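Leif Hjaltadóttir
Small notes on shoes, bags and the companies who sell them

I read the Furnival license agreement on Sunday, all of it. It is 693 pages with the attachments. Several people asked me why the share fell when the sales were good, so I will write what I understood. English is my third language, please be patient. Thread.

First, who is who. Furnival owns the name Taller. It does not make one single Taller shoe. The shoes are designed, made and shipped by Cumero, which pays Furnival for the use of the name. Many customers do not know this, and I did not know it either until I bought the stock.

So when you read "Taller had a strong season" in the news, you must ask: strong for whom? The sale goes into Cumero's books. Furnival gets a percentage, later, after returns and discounts are taken away.

The share lost 20 percent in one day. The headline that morning was "Furnival sales up". Both things are true and they are not in conflict.

What happened is that Furnival wrote, in a note near the end of the report, that the agreement with Cumero will not be renewed on the same terms. The word they used is "reviewed". I think "reviewed" is a very soft word for this.

The agreement has a minimum payment. Cumero must pay it even in a bad year. In a good year the percentage is larger than the minimum and everybody is happy. The minimum is what made this stock feel safe to people like me.

From next year there is no minimum. I looked for it three times in the amended text. There is a clause with the title "Minimum" and the clause says "Intentionally omitted". I laughed a little, and then I checked my account and stopped.

Why would Furnival accept this? Here I can only tell you what Fabrice Gaillard said on the call. He is the finance chief. He said the company "prefers a partnership with shared risk". I wrote it down exactly.

Before, the risk was Cumero's. Now it is shared. If you own Furnival, this means you received a part of it.

Somebody asked him directly if Cumero had threatened to leave. He said he does not comment on conversations with partners. I don't blame him, I would also say this. But he did take a long time before he said it.

Now the stores. Taller is sold in 395 stores that belong to Finimside. That is more than half of the places where you can buy it. Finimside started last spring its own line of shoes with the same kind of sole, and it is cheaper.

I went to look. In the Finimside near my work, the Taller wall was moved to the back, next to the insoles and the laces. The store's own line is now by the door. One store is not proof of anything, I know. I am only telling what I saw.
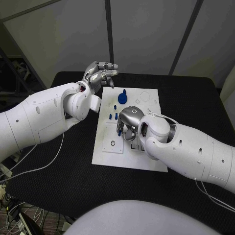
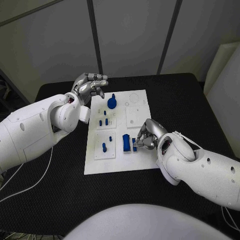
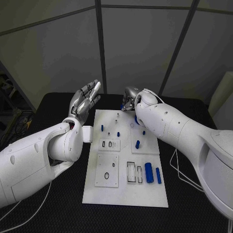
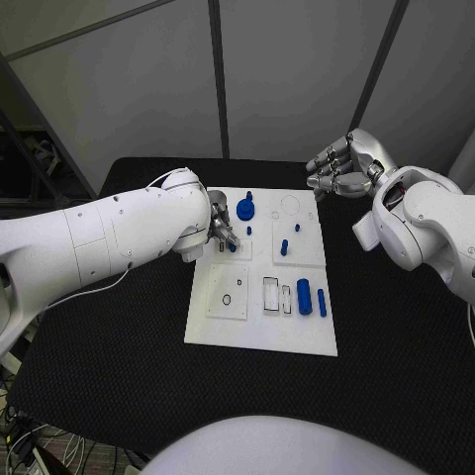

Two robot arms and a white board

Back to the contract. There is a part on quality that I found more interesting than the money. The owner of a trademark must control what is sold under its name. If it only collects checks and never looks at the shoe, it can in some countries lose the right to the name.

The lawyers call this "naked licensing". I had to look it up and I was careful with the search words.

In the old text, Furnival approves each new model before it is produced. It gets samples, it has thirty days, it must answer in writing. In the new text, Furnival approves "the general direction of the collection" once a year.

I am not a lawyer. But I asked Brynhildur Bundgaard, who worked with trademarks for a long time and who is kind enough to answer my messages. She said the new wording is weaker than she would like, and that it depends very much on what they do in practice. She also said I should not make a drama of it.

So I don't make a drama. I only say that for a company whose whole value is one name, I would like to see stronger words about how this name is protected.

There is a small example of what can go wrong. Cumero made 2,251 pairs of a sandal last year in a color that Furnival had refused. They were sold in an outlet, with the Taller name inside. It is in the report under "other matters", four lines.

The number is small and the money is nothing. Furnival asked Cumero to destroy the rest and Cumero did it, says the report. But it happened under the old and strict rules.

Beverley Tindall, who runs Furnival, gave an interview after the fall of the share. She says the market has "misread a technical change". She bought some shares herself the same week. I count this in her favor. It was not a large purchase compared with her salary, and I count this too.

Some replies already, I will answer them here so it stays in one place.

Halfdan Bjarnason asks if Furnival could simply give the license to another manufacturer. Yes, in theory. But Cumero owns the molds. It also owns the foot measurements and the contracts with the sole factory. This is in attachment 9. A new partner would begin from zero, with only the name and the drawings.

He also asks if Cumero could buy Furnival. I thought about this too. Cumero has the right to make the first offer if the Taller name is for sale. It is an old clause and it was not changed. I don't know what it is worth and I would not buy a stock because of it.

To the person who wrote that I should have sold in the morning: thank you, you are right, I was at the dentist.

To the person who asks what the dividend will do: the board has said it is unchanged for this year. For next year they said nothing. Under the old minimum you could calculate it on paper. Now you have to guess how many shoes people will buy, like with any other shoe company.

And the price was never the price of any other shoe company. It was higher, for the safe income. I think this is the whole fall, more or less. People paid extra for something, and then a clause said "Intentionally omitted".

What I will do: I keep half. I sold the other half on the day after, at a price I am not proud of. I will look again when Cumero publishes its own numbers in September. They must show what they pay for licenses, and then we can compare the two reports.

This is not advice. I have been wrong about shoes before (I owned a company that made only clogs).

One correction to the post on the stores: I wrote that Finimside's line started last spring. A reader who works there says the first models were already on the shelf in the winter, in a few stores only. I leave the post as it is and put the correction here.

If someone has the older version of attachment 9, from before the change, please write to me. The one on the Furnival site is missing two pages and their investor office has not replied yet.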